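## 4. Placing and leveling the Flastell 600 dehumidifier

Read this section before you plug the unit in. If the unit was laid on its side during delivery, stand it upright overnight before first use.

### 4.1 Choosing a spot

1. Pick a room with a door that closes. Keep windows shut while the unit is running.
2. Set the unit on a hard, flat floor. Do not place it on a shelf, a stool, or a loose rug.
3. Leave 2 feet of clear space in front of the air outlet. The back grille needs less, but curtains must not touch it.
4. Check that the power cord reaches a grounded wall outlet without being stretched.

**Caution:** Do not use an extension cord or a power strip with this unit.

**Note:** The Flastell 600 is made for finished rooms, workshops, and dry basements. For crawl spaces, use the Funer low-clearance model, which has its own manual.

### 4.2 Leveling the feet

1. Empty the water bucket and slide it back in until it clicks.
2. Place a small level on top of the unit, first side to side and then front to back.
3. Turn the foot under the low corner counterclockwise to raise it. A half turn is usually enough.
4. Press lightly on each top corner. If the unit rocks, adjust the feet again.
5. Tighten the lock nut on each foot by hand.

A unit that leans forward may shut off before the bucket is full. One that leans back may drip behind the bucket.

### 4.3 Attaching the drain hose (optional)

1. Turn the unit off and unplug it.
2. Remove the round cap at the lower back and keep it. You will need it if you go back to using the bucket.
3. Thread the hose onto the outlet until snug. Do not use pliers.
4. Run the hose downhill to a floor drain, with no loops or kinks.
5. Pour a cup of water into the drain to make sure it is open.

**Caution:** Never run the hose across a walkway or under a work table where it can be stepped on.

### 4.4 Floors and covered surfaces

Tile and sealed concrete need no extra care. Mats and table cloths in the same room hold moisture longer than the air does, so the humidity reading may drop well before they are dry.

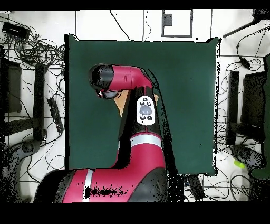
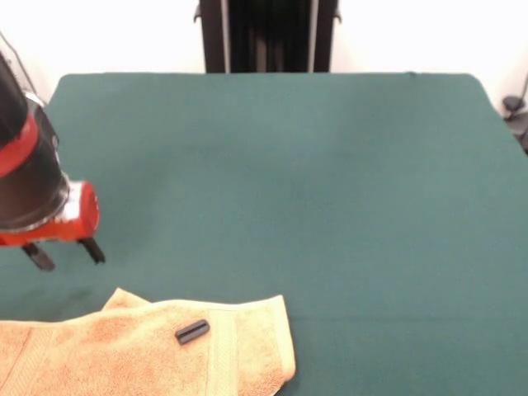
Keep the unit on the "Continuous" setting for the first day in any room with fabric coverings, then switch to "Auto." Lift the edges of floor mats once a week and check underneath for damp.

### 4.5 First start

1. Plug the unit in and press **Power**.
2. Wait for the fan to start. The compressor follows a few minutes later.
3. Set the target humidity with the arrow keys.
4. If the display shows code 763, the bucket is not seated. Remove it and slide it in again.

If the code stays on, unplug the unit and contact the Wasilewska service desk. Have the serial number from the rear label ready.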